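March
Ivanyshyn, Orbital Operations Group, Skoltine

4.2 Cargo packing and late loading

The Jonberg capsule carries 200 kg of late-load cargo in 23 soft lockers fixed to the aft wall. Late load means anything handed over after the booster has gone vertical, when the only way in is through the side hatch. Crew clothing, medical samples and fresh food all fall in this group. The rest of the manifest is packed flat in the integration hall and is not treated in this section.

Two limits set the order of work. The first is the hatch, which admits one locker at a time and one technician. The second is the centre of mass, which must stay within 2 cm of the planned axis at the moment of booster separation. Earlier studies of reusable capsules took the second limit as the harder one. Our records from the Skoltine pad suggest that the hatch matters more, at least for loads of this size.

We compared two ways of filling the lockers. In the fixed method each item has a set place, written on a card and checked by a second person. In the loose method items are grouped by mass, bagged, and pressed into the locker until it closes. The fixed method took 93 minutes for the full set. The loose method was faster but left the mass of each locker less certain, and the flight software had to be given a wider margin to cover this. That margin costs propellant on the return leg, where the booster has little to spare.

Fresh food is the awkward case. It is bought the day before launch, it varies in size, and it cannot be squeezed as clothing can. The Lover upper stage adds a further problem, as its engine start gives a short sideways jolt that rigid packing passes straight on to the contents. Thin bags inside a soft locker take up some of this movement – fruit packed this way on the shake table showed less bruising than fruit in moulded trays, although the sample was small.

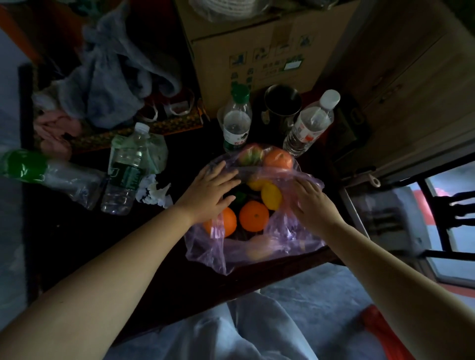 Figure 7. Fruit in a thin plastic bag, with both hands on the open mouth.

One reviewer of an earlier draft objected that bagged items settle during ascent, so a centre of mass measured on the pad says little about the one at separation, and asked for the shift to be given in numbers. We accept the point in part. Settling moves the load towards the aft wall, along the axis, where the limit is wide. Sideways movement is held by the locker walls and by the neighbouring lockers. We have no flight data for a part-filled set, and the margin used in Section 5 should be read with that in mind.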